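Home | Files | README | Discussions | License

# Stallcombe Small Room Cleaning Set

Hi! I'm Abena Quartey and I put this thing together, mostly in the evenings, with Kwame Sowah doing the half I'm bad at (spreadsheets). It's a collection of short written notes and stills about tidying and cleaning one small room: the floor, the desk, the air purifier, the bucket, all the boring corners. If you want mansions or restaurant kitchens, this is the wrong folder.

## What's in it

There are 2,483 stills and 1,377 notes. The numbers don't match because plenty of the notes cover two stills, and a few stills have no note at all (I was tired). Each note says which job was going on and which thing in the room it was about. The jobs are things like carrying the bucket, wiping the desk, dusting the top of the purifier, and mopping.

The notes are plain text, one per file. Yaa Agbenyega wrote the early ones and she is much wordier than I am, so don't read anything into the change in length partway through.

## Words we use

- bucket: the white plastic one, always. We call it "bucket" even when somebody's using it as a trash can.
- desk: the white one against the back wall. Early notes say "table" and I never fixed them all.
- purifier: the tall white air purifier. Tetteh kept writing "heater" and I think I caught every one — tell me if I didn't.
- floor: the wood floor. We don't split it into zones. We tried that and Kwame and I couldn't agree where the zones stopped.

"Carry" means the bucket is off the floor. If it's touching the floor, even barely, the tag is "set down." I know there's a gray area in the middle and I'm sorry, we argued over it for most of June and this is where we landed.

## Bucket

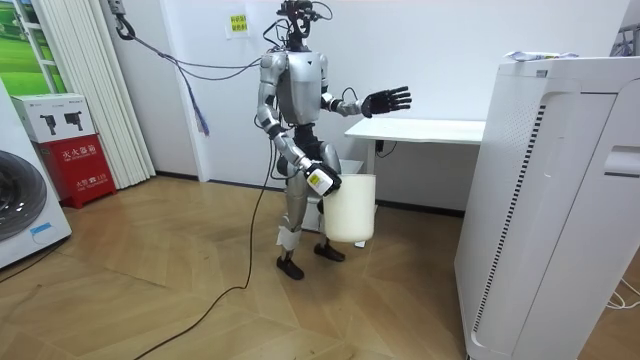
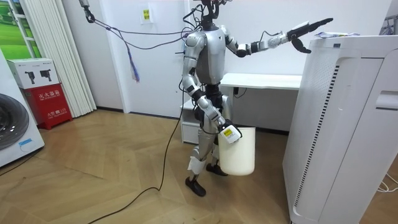
## Known problems

Thirty of the notes are duplicates with different file names. I know which ones they are and haven't had the heart to renumber everything, so there's a list in duplicates.txt and you can skip them yourself.

White things on white walls are a pain to label. If you're drawing outlines, go slow around the desk legs! Milagros Mercado redid a whole batch of those for us and her versions are the ones to trust (they have "mm" at the end of the name).

The wiping notes are thin. I'd love more, and if you have a small room and some patience, write to me through the Discussions tab and I'll send you our note template. Please keep the names of things the same as in the list up there, even the ones you hate.

Last updated: June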